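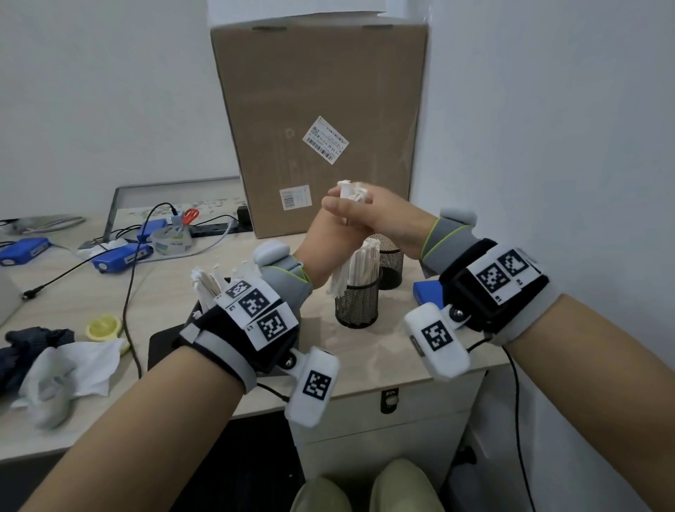
图1 在书桌上整理白色塑料小件，桌上有两个黑色网状笔筒

小件物品分类整理对桌面使用的影响
课程小组项目报告
提交日期：2020年5月27日

一、题目的来源

我们小组的题目是关于小件物品的整理。在Oltley的公共学习室里，书桌上常常有很多很小的东西，例如木搅拌棒、白色塑料小件、回形针和橡皮。这些东西单个看不占地方，但是混在一起以后，使用的人要花时间去找，桌面能写字的面积也变小了。

开始的时候，我们想研究整个学习室的收纳，包括书架和柜子。老师看了计划书以后，建议我们把范围缩小到一张书桌。我们接受了这个建议。现在看来，一张书桌的内容已经足够写一份报告。

二、使用的物品和地点

练习用的书桌是浅色木纹桌面，右边下面有一个白色抽屉柜，柜子正面靠上的位置有锁，钥匙插在那里。桌上主要的容器是两个黑色网状笔筒，一前一后放着。桌面右边有一个蓝色盒子，靠墙立着一个很大的棕色纸箱。

图1里前面的笔筒装着木搅拌棒，中间混有白色塑料小件，后面的笔筒看起来大部分是空的。桌上另外还有一堆散的木棒和塑料小件。这种混放的状态是我们练习中经常遇到的情况。

木搅拌棒是从Gadik文具店买的，一包80根。塑料小件是从学习室的旧材料里找出来的，大小比较接近，容易互相勾住，拿的时候常常一次拿起好几个。全部材料的费用没有超过小组的预算。

三、整理的方法

我们比较了两种方法。

第一种方法叫“先倒后分”。把前面笔筒里的东西全部倒在桌面上，然后分成木棒和塑料两堆，最后分别放回两个笔筒。

第二种方法叫“边拿边分”。不倒出来，用手从前面的笔筒里取出塑料小件，直接放到后面的笔筒里。木棒留在原来的位置不动。

每种方法由不同的组员各做7次。做之前先把材料重新混合，混合的方法每次相同：两种材料放进一个袋子里，摇几下，再倒回笔筒。做的时候不规定用左手还是右手，也不规定一次拿多少，因为我们想知道普通人平时会怎么做。

四、观察到的情况

“先倒后分”在开始的时候很快，可是需要比较大的空桌面。如果桌上已经有别的东西，例如黑色的鼠标垫一类的物品，倒出来的木棒会滚到它的上面或者后面，收的时候容易漏掉。有两次练习结束以后，我们在桌子下面又找到了塑料小件。

“边拿边分”不需要很大的地方，声音也比较小，适合旁边有人在学习的时候使用。它的困难在笔筒的底部。木棒比较长，把口挡住了，手指不容易伸到下面去。组员一般会先取出一部分木棒，放在桌上，等塑料拿完以后再放回去。这样做其实已经有一点像第一种方法了。

另外有一个我们事先没有想到的问题，就是塑料小件拿起来是一小把，放下的时候却常常散开。有的组员用两只手一起捏住，把它们分成更小的份以后再放。这个动作比较慢，但是掉在桌上的数量明显少。后来别的组员看到了，也跟着这样做，所以后面几次练习的条件和前面不完全一样，这是我们实验设计上的一个缺点。

五、组员的意见

练习以后，6名组员写了简短的意见。四个人更喜欢“边拿边分”，理由是桌面比较干净。另外两个人认为“先倒后分”更痛快，也更容易确认没有遗漏。还有人提出，网状笔筒的孔虽然好看，但细小的东西会卡在孔里，如果换成没有孔的杯子，可能更适合放塑料小件。我们觉得这个意见很有道理，可惜时间不够，没有试。

六、对学习室的建议

根据上面的情况，我们向学习室提出下面几点：

1. 木棒和塑料小件从开始就分开放，一种东西用一个笔筒，笔筒上贴文字标签。
2. 不常用的材料放进抽屉柜，桌面上只留当天要用的数量。
3. 比较大的纸箱不要长期靠在桌子旁边的墙上，可以折平以后放到储藏间。
4. 每张书桌准备一个浅的托盘，需要倒出来分的时候在托盘里做。

七、不足的地方

练习的次数比较少，组员之间的习惯差别也很大，所以我们没有计算平均时间，只写了观察。混合材料的时候，塑料和木棒的比例也没有每次检查。如果下学期继续做这个题目，我们希望加上托盘和没有孔的杯子，再和现在的结果比较。

参考资料
Krūmiņa课程讲义，第二章“桌面与工具”，2月版。
Nestivgate学习室使用规则。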